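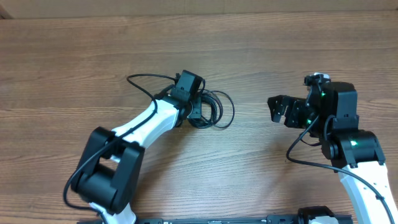

January, afternoon. Oil finishes, second go

Gunvor wants a decision on the finish for the Ivamden shelves before the month is out. I said I'd have one by the last batch of offcuts and I didn't, so this is the second go. Two oils still in the running, Ralta and Zanach. The Brekke wax dropped out last time (went tacky, stayed tacky, picked up every bit of fluff in the building).

What the tins claim. Ralta: "touch dry overnight, full protection". Zanach: "one coat, lifetime resistance to household spills". I would like to know whose lifetime. Neither tin says what was spilt or how long it was left there, and neither leaflet mentions what wood they tried it on. Thabiso rang Ralta and was told it had been "tested extensively". He asked if he could see the results and they offered him a colour chart.

Set-up

Offcuts all from the same board this time. Last time I used whatever was in the bin, and I now think half of the difference we saw was the wood. Sanded the lot, wiped down, left alone over lunch. One coat on the Zanach pieces as per the tin. 2 coats on the Ralta. Same number of pieces left bare, kept on the same rack, and I'm going to keep insisting on these even if they make the rack look untidy. Without them we're only comparing one advert with another.

Spills: water, black tea, cooking oil, a bit of vinegar. Small puddle of each under an upturned jam jar lid. Wiped off at going-home time, looked at again next morning with the lamp held low.

Results so far

Water. No ring on either. No ring worth the name on the bare wood either, once it had dried out, though the surface had gone rough. So the water test as we ran it tells us next to nothing about rings, and last month's note saying Zanach "passed water" should be struck out. My note, my fault.

Tea. Faint mark on Ralta, fainter on Zanach, obvious on bare. I'd believe this one. Thabiso looked without being told which was which and put them in the same order.

Cooking oil. Dark patch on bare, can't see anything on the others. But they've already got oil in them, so what would I expect to see?

Vinegar. Dull spot on both. Zanach slightly worse, I think. Gunvor thinks Ralta is worse. We were standing at different ends of the rack.

Weighing

Tried to get at how much the big Zanach panel takes up by weighing it. 1,021 g before the coat. After the coat it was heavier, fine, then it drifted down for a day, then back up again when the heating went off. So the panel is telling me about the damp in the room at least as much as the oil. Not writing the later figures down here as somebody will only quote them. If we want to do this properly the bare panel has to go on the scales every time alongside it, and I didn't do that.

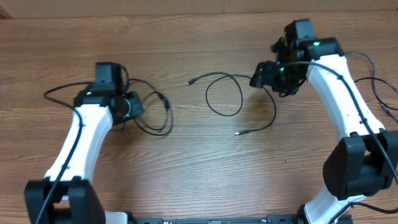 Colour is what Gunvor cares about most, and it's the part I trust least. Both tins promise to "bring out the grain". Thabiso prefers Zanach and calls it warmer. I think he's looking at warmer wood. A single piece can carry honey, tan and a darker caramel all at once, as the light brown table top does in those long, slightly wavy streaks, and if you cut one sample out of a pale streak and the next out of a dark one you could sell either oil on the strength of it. The tiny dark specks would get blamed on the finish too. So for colour I've sawn each new sample across the middle, one half oiled and the other left bare, then put them back together on the rack. Seen like that the two oils are very close. Ralta a touch yellower, perhaps. I had to go back and check the labels.

Cost. Zanach costs a lot more per tin and we're told it goes further. It went a bit further. I used around 300 ml for a job that the leaflet suggests should need much less, and I wasn't slopping it on. To be fair to them the wood was freshly sanded and thirsty, and my rag must have kept a fair share of it.

Where I am now

Leaning Ralta, weakly, mostly on price. Tea is the only test where Zanach clearly did better and I don't know how much tea gets drunk near shelves in Ivamden. Gunvor says plenty.

To do
Repeat vinegar, with the labels turned to the wall and all of us looking from the same spot.
Longer water test, lids left on overnight, and add a hot mug.
Weigh bare and oiled panels together, note the heating.
Ask Zanach what "household spills" covers. Thabiso to ring, he has more patience.
Rags: hung flat outside, not balled up in the bin. I found one in the bin this morning.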